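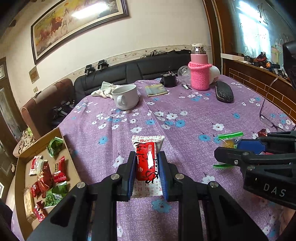 Should a person who lives in a town, but is not a citizen, be allowed to vote for the town council? I think she should, after some years of living there, and I think our town should have said so already.

The proposal was on the agenda again last Friday evening, and again it was postponed. I went to listen. The meeting was in the upper room of Mangubat Hall, where the microphones do not reach the last rows, so I am writing only what I heard well.

The text is short. A permanent resident who has lived in the town for two years could register for the town elections. This means the council and the mayor, and nothing else. Not the state legislature, not Congress, not the President. Herman Lumenta, who wrote it, read the whole thing aloud in less than 6 minutes, and then the discussion went on until after ten o'clock.

I should say what my own position is. I have been a permanent resident for seven years. I could apply for citizenship, and probably I will, but my country of birth makes it complicated to keep the first passport, and my mother is old and I travel to her often. Many people in my street have a similar story with different details. We pay the property tax, directly or inside the rent. We pay for the water. When the council decided to close the Lakier Street library on Saturdays, my children lost their Saturdays there the same as the neighbor's children.

The strongest argument against came from Ovidiu Moldovan, and I want to be fair to him. He became a citizen the long way. He said that he studied at night, paid the fees, took the oath, and that voting was the thing he received for it. If it is given before the oath, he asked, what is the oath for? Some people clapped. I did not clap but I thought about it the whole way home.

My answer to him is that the oath is to the country, and the country would still keep its own elections for those who took it. A town is something smaller. It decides about sidewalks, school crossings, the hours of the library, how much noise the Flevex warehouse can make after midnight. For these things I do not see why the place of my birth is more important than the place of my bed. He can disagree, and I would still like to have coffee with him.

A weaker argument was that we will vote "as a block." I had to laugh a little. Nabila El Ouafi and I cannot agree on where to put the bus stop, and we have been friends since our first English class.

Then there was the question of paper, and here I think the opponents are partly right. The state would keep its voter list and the town would need a second one. The clerk explained that a mistake could be very serious, for the town and even more for the person. If a noncitizen is put by error on the wrong list and receives the wrong ballot, it can destroy her immigration case. I had not considered this enough before. I would want two separate forms, in two colors, and a separate day for registration, and I would want this written in the text and not promised from the podium.

The petition has 1334 signatures. The council accepted it and thanked us. Lăcrămioara Tănase asked from the floor whether signatures from noncitizens were counted, and the chairman said that anybody may sign a petition. So we may ask, but we may not choose who will answer – I wrote this in my notebook and underlined it.

The next reading is in June. Written comments can be left at the clerk's office before that, and they do not ask for your status. I have already left mine. It was too long, my husband says, and I spelled "constituent" wrong on the first page.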